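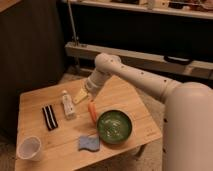
White arm over the wooden tabletop, small objects below.

Jan 28, 2026 | Duván Quispe
Filed under: Course notes / Immunology for beginners
Reading time: 2 min

Lecture 5. Interferons and the antiviral state

Last time we finished with pattern recognition receptors. Today we follow what comes after them: the infected cell makes type I interferon and sends it out.

Please remember that interferon does not attack the virus directly. It binds to a receptor on the same cell or on neighbor cells. The receptor has two chains, IFNAR1 and IFNAR2. When they come together, the kinases JAK1 and TYK2 become active and phosphorylate STAT1 and STAT2. These two join with IRF9, and the complex (called ISGF3) enters the nucleus and switches on many genes.

Three of these genes you should know by name:
PKR - stops translation when it meets double-stranded RNA.
OAS - makes a small signal molecule that activates RNase L, which cuts RNA.
Mx proteins - block some viruses at an early step, influenza for instance.

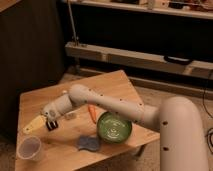 Type II interferon (IFN-gamma) uses a different receptor and comes mainly from T cells and NK cells. Students often mix the two in the exam. For gamma, write STAT1 homodimer, and do not draw IRF9 in this pathway.

A long interferon response can also harm the host. In lupus, many patients show high expression of interferon genes in blood. We will come back to this in the lecture on autoimmunity.

For the seminar, read the Eglītis handout, sections 2 and 3, and write a summary of no more than 600 words. Explain in your own words why a cell without STAT2 still answers to IFN-gamma. The Kiltov problem set has 12 questions - only the first five are required. Bring a printed copy, and draw the pathway by hand on the back side.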